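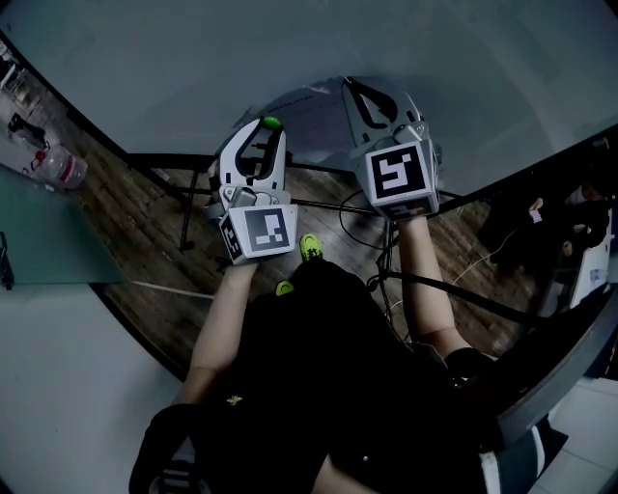
Printed work rota

A printed work rota (also shift sheet, duty sheet or work schedule) is a page of paper that tells the people in a workplace who is working, and when. It is one of the most widely used documents in everyday life and one of the least kept. A rota is usually out of date within days of printing, gets folded, written on, carried about and thrown away, and yet for as long as it is current the whole day hangs on it. Few pieces of paper work so hard for so short a time!

Terms

"Rota" is the usual word in British English. "Roster" is common elsewhere, and in some trades the two are used side by side, the rota being the pattern and the roster the list of names that fills it. In Chinese the equivalent sheets often carry a title ending in 安排表, an arrangement table, or 排班表, a shift table. The title tends to be exact about which staff and which kind of shift the page covers, a great help in a building where several groups share a noticeboard.

Layout

Nearly all printed rotas are grids. In the commonest form the days run across the top and the names run down the side, with a start and finish time in each box. A second form puts the hours down the side and the tasks or rooms across the top, and is preferred where people move from one job to another during the day. A third is simply a list, in order of starting time, with breaks marked between the lines.

Abbreviations are a small language of their own. E, L and N for early, late and night are widely understood, but plenty of workplaces have private codes (a circled star, a wavy line, a box left grey) that make perfect sense to the people on the sheet and to no outsider at all. Collectors are particularly fond of these.

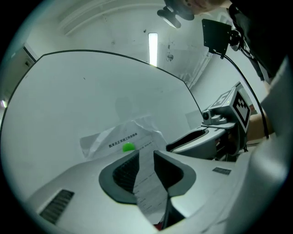

The title line is the part of a rota that has to be read from furthest away, and it is normally set larger or heavier than anything else on the page. Below it the type can become very small, particularly when a whole team has been squeezed on to one side. The pattern holds across languages: a sheet headed 数采员正常班工作安排表, a work arrangement table for the normal shift of data collectors, has its title in bold near the top and its rows of entries beneath, and the title stays perfectly clear even though the white paper is crumpled. Some offices add the date of printing in a bottom corner, a lovely habit that settles many arguments over which version is the right one.

Paper and handling

Ordinary white office paper is by far the most usual material. Card lasts longer but won't go in a pocket, and laminated sheets are really only suited to fixed patterns that repeat week after week. A rota that travels from table to table soon picks up creases, and the first fold generally falls across the middle. Pencilled swaps, crossings-out and telephone numbers turn up in the margins. To anyone interested in how work is really organised, those marks are the best bit.

Where a sheet is both displayed and carried, it is common to print one copy for the wall and a few spares. Trouble comes when a swap is written on one copy and not the others. Many workplaces therefore treat the wall copy as the only one that counts.

Collections

The Horkmont Paper Room holds 2077 printed rotas, of which 342 have handwritten changes. Its oldest group came from the Camenzind bakery, whose night sheets were ruled in blue and ran for 21 days at a stretch, an unusually long period for a single page. The Dramero laundry sheets are much shorter and cover only 3 days each, with the delivery rounds listed on the back. Visitors are admitted on Wednesday afternoons and may handle most of the sheets themselves, a real treat.

A smaller group from the Vuko bus depot is stored flat and shown in March. It includes several rotas that had been folded small enough to fit a ticket wallet.

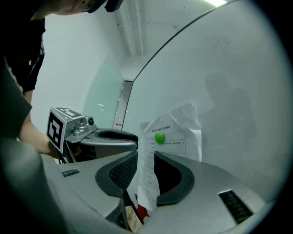 How far ahead should a rota be printed?

Two weeks suits many workplaces. It gives people time to plan and to arrange swaps, and it is short enough that the sheet won't need to be replaced too often. Places with a steady pattern can print a month at once.

See also

Noticeboard
Timetable
Clocking-in card
Shift work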